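Subject: Re: [robot-club] Wrist camera view and the tray task for February
From: Jurgita Tamošiūnaitė
To: robot-club list
Date: 2 January 2021

Hello all, and a good new year to everybody.
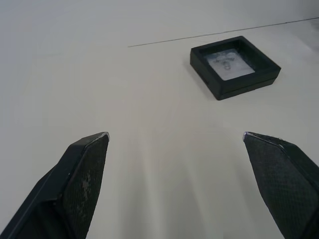 I answer Gil-soo's message below in parts, because there were several questions in it and I was slow with my reply. I am sorry for that.

On Tuesday, Gil-soo Cho wrote:
> Hi everyone,
> I went through the pick recordings from the last club evening before
> the holidays. We have 170 attempts stored and I marked 88 of them as
> good. Most of the bad ones go wrong in the same way: the arm comes
> down too far to the left of the black tray and one finger lands on
> the wall of it.
> Three questions before I start training again:
> 1. Do we keep the start pose as it is, with the tray to the right of
> the middle between the fingers, or do we centre it?
> 2. Should the pads be changed? The left one looks tired to me.
> 3. Does the seam in the table matter?
> Also, who has the key to the cupboard now?
> Gil-soo

1. Start pose. I would keep it. In the rules for the Grusano round in February the tray can be put anywhere inside the marked area, so a model which only knows the centred position will not help us. What I would like is more variety: tray to the left, tray nearer, tray turned. At the moment it is nearly always in the upper right of the wrist view and I am afraid the model has learned "go up and right" and very little else. Ah-rin had the same worry when we spoke before Christmas.

2. Pads. I agree that the left one has scuffs, and there is a pale smudge partway down its face. But the mesh pattern can still be seen well, and I do not think that the pads explain your failures. If the finger comes down on the wall, it would do the same with new pads. We have one spare pair and I prefer to put them on the week before the competition, then record a few runs again with them. Please do not clean the old ones with the strong spirit, last year it made the glue soft.

3. The seam. This one I am less sure about. From the start pose it is a thin dark line which passes behind the tray, and the tray wall is dark also. Catriona's edge finder took the line for the back of the tray in some runs with the old lamp. I suggest two things: we record half of the new runs with the table turned so that the line goes another way, and we cover it with white tape for the other half. Then we can compare. Catriona, would you have time to look at it?

One more point about the light. The pale insert in the tray is a little glossy and it is almost the same tone as the table. The small mark in the middle of it comes out blurred at this distance, so please do not use it as a target for the first move. It may be useful later, when the arm is close - I have not tested this.

For the new recordings I propose 40 runs per person, for those who can come. Gyu-bin has made a booking sheet and will send the link again. Write your initials and the tray position in the run name, as we agreed. Run 918 has no position in its name and I do not know whose it is. If it is yours, please tell me, otherwise I leave it out.

The key is with me. I can be at the club from five o'clock on Thursday, and I will bring the tape.

Best regards,
Jurgita

PS. Gyu-bin asked if the team name on the form can still be changed from Zotus. Yes, until the end of next week, but then all of you must agree on a new one.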